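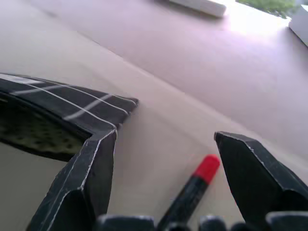

Session 5: Growing a restaurant chain

Reading: handout pages 2 to 12. The bit on franchise fees is dull and will be in the essay.

Case A. Karam began as one falafel counter with a queue. The queue impressed investors more than the accounts did, possibly as nobody had shown them the accounts.

Discuss: what does a second branch copy, the menu or the cook?
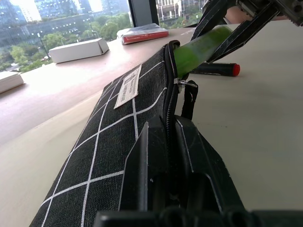

Admont, June

Case B. Onska opened with 121 seats and one oven. Work out the wait for a main course.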